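Pritchard Refill, the shop on the corner with the drain that sings, is looking for people to work in its back room. The back room is where the bottles come home. Customers bring them in by the sackful, we look them over, rinse them, match them to whatever is supposed to go round their necks, fill them and send them out again. It is a simple business and it generates an amazing quantity of orphaned caps.

We need two kinds of people. The first kind we will pay properly. The second kind we will pay in dish soap, so please read to the end before you get excited.

## The paid job: Bottle Room Assistant, part time

You would work three shifts a week, mornings, with Marlene Gill, who has run the bottle room since we opened and has opinions on funnels. The work goes like this:

- Take in returned containers at the side door and write the customer's number on the sheet. The sheet is paper. We tried a tablet and it got soap in it.
- Sort by body first, then by neck. Never by color. Color is a trap for the young.
- Check each one for cracks, bulges and smells. Scuffs are fine. A bottle that smells of gasoline goes in the gray bin, and so does its lid.
- Wash, rinse, rack.
- Find the right collar or cap. Allow most of the morning for this.
- Fill from the drums, wipe down, label, shelve.

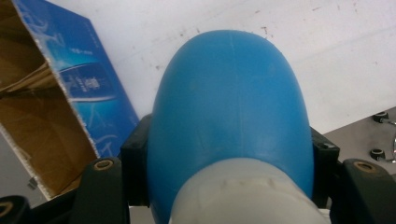
Flutham, Nov 3, 2025

The blue plastic ones with a pale collar are the sort of thing you will be handling all morning. They get faint scuffs and marks on them and we are not fussy about that, and you shouldn't be either. People who want a bottle with no past can go to the supermarket.

What we are fussy about is fit. A collar that almost fits is worse than no collar, as anyone who has carried laundry liquid home on a bus can tell you. You will learn to tell a good seat from a bad one with your thumb. Marlene can do it while talking about her knee.

### You would suit us if

- you can stand for a morning and lift a full crate to waist height
- you don't mind wet cuffs
- your handwriting can be read by at least one other person
- you are able to put a thing back where you found it, even when the place you found it was stupid (tell us, and we'll move the place)
- strong perfume samples don't give you a headache. The lavender drum is next to the sink and can't be moved, because of the pipe.

Experience is welcome, but we have no idea what it would look like. Our last assistant came from a bowling alley and was excellent. The one before that had a chemistry degree and kept smelling the wrong things.

### What you get

The hourly rate is posted on the shop door and we'll send it to you if you ask, along with the full terms. Breaks are paid. Gloves and an apron are supplied, and the apron is ugly. You can fill your own containers for free up to a limit that we have never had to enforce, apart from once, and he knows what he did.

The job starts as soon as we find someone and runs through the end of April. We would like it to go on after that. It depends on whether the landlord fixes the back steps, which he has been about to do for as long as I have known him.

## The other thing: home testers for the Lellumness bottle trial

Lellumness is our own line of household soaps. There are dish, laundry and floor versions, and a hand soap that Marlene won't discuss. We want to find out how many trips a container will stand before it leaks, splits or simply gets on everyone's nerves, and we can't find that out by staring at the shelf.

So we are after 103 households in Flutham and Jerlow. Each one gets two filled bottles to start with, and a card. You use the soap the way you would normally use soap. When a bottle is empty you bring it back, we fill it, and you make a mark on the card. When it drips, you write down where it dripped from. "Everywhere" is an acceptable answer but please try to do better.

You can take part if:

- you live in one of the two towns and can get to the shop during opening hours, or to the Jerlow market stall when it's running
- you are over 18
- you wash things fairly often
- nobody in your home reacts badly to scented soap. We do have an unscented batch; say so when you sign up.

Please don't decant the soap into something prettier. We understand the urge. We have seen your kitchens on the internet. But a bottle that sits under the sink for the winter while its contents live in an amber glass thing with a pump tells us nothing at all. Keep the original cap or collar with the original bottle too. Swapping them between bottles is how the whole trouble with the orphans began.

Children may help squeeze. Dogs may not help with the caps.

In return, your refills are free for the length of the trial and you keep both bottles at the end, in whatever state they've reached. We will also put up a sheet in the shop window with the results. No names go on it, only card numbers, although if you are card 1 people will probably work out that you were first in line.

You can stop at any point and you don't have to say why. Just bring the bottles back, full or empty, so that somebody else can have the place.

## How to apply

For the paid job, write a page or less to Trefor Foulkes (that's me) and hand it in at the counter. Tell me what you've done before, which mornings you can't do, and about something you have repaired or kept going longer than was sensible. I read all of them. I don't need a photo, a personal statement or the word "passionate."

If we like the sound of you, we'll ask you in for a paid trial morning. You will sort one crate with Marlene and then have tea with both of us. There's no test in the tea.

For the bottle trial, put your name and street on the clipboard by the register. If you can't get to the shop, the market stall has a second clipboard, with a pen on a string. Places go in order of signing up, and once the list is full I'll start a waiting list on the back.

If you have a disability or a health condition and want to know whether the job or the trial would work for you, come and see the room first. There are two steps up from the yard and none from the shop side. The sink is lower than you'd like if you are tall. We can change the racking and the shift lengths, and we've done both before.

Questions about the work go to me. Questions about lids go to Marlene, and bring the lid.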